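MEDIA RELEASE
For use from Thursday

CLIVECK OPENS THE DOORS ON ITS WASHING-UP WEEKEND, AND YOU'RE ALL INVITED

Hi, I'm Ornella Parisi, and I run Cliveck, the little kitchenware shop and teaching kitchen that's been annoying its neighbours with the smell of frying onions for five years now. I've written plenty of these releases about knife sharpening and pasta nights. I've never written one about the dishes, which is a bit rich given how much of my life I've spent doing them!

So this July we're running the Washing-Up Weekend, two days of short, cheap, hands-on sessions about what happens after everyone's put their fork down. Clearing, scraping, stacking, drying, putting away. It came out of a survey we popped on the counter over summer. We got 736 cards back (thank you, my writing hand is still recovering from typing them up) and the thing people most wanted to talk about was the fight over how to load the rack. I had couples filling out separate cards and folding them over so the other one couldn't see.

There'll be four sessions a day, each one 30 minutes, with a cuppa and a bikkie in between. The first is all about clearing the table: using a tray so you're not doing six trips, and getting the serviettes and scraps off the plates before they go anywhere near the pegs. I'm fussy about that one. A soggy serviette at the bottom of the machine is a horrible thing to meet at breakfast time.

After that we get into racks. Guerra, who supply our trays and tea towels, are sending along a big box of mismatched crockery, and you'll get to load it, pull it all out and have another go. Bring your most awkward bowl from home – I mean it, I want to see it. My mum's gravy boat will be there and it has beaten better people than me.

The hand-washers haven't been forgotten either. Our friends at Hesier are lending us two sinks on trestles, and there's a drying and polishing session for anyone who's inherited good glasses and is too scared to use them. Gruvirik, the café next door, will be doing toasties both days, and they've kindly agreed to let us practise on their lunch plates. Everybody wins, especially the dishie.

Tickets are $5 a session and kids are free with a grown-up. Doors open at 10 am both days. Wear something you don't mind splashing, and closed shoes please, as the floor out the back gets slippery. There's parking behind the shops but it fills up early, so hop on the bus if you can.

If you're from the local paper or radio and you'd like to come along, you're very welcome, and yes, I will hand you a tea towel. Interviews are best before nine in the morning or after we close up – ring the shop and ask for me, or just poke your head in.

ENDS

Media contact: Ornella Parisi, Cliveck

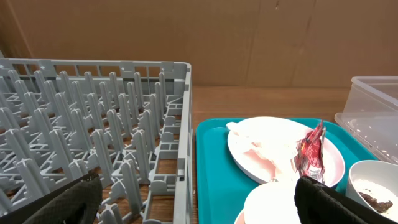

Scraps and serviettes off first, then into the rack: a plate waiting on its teal tray.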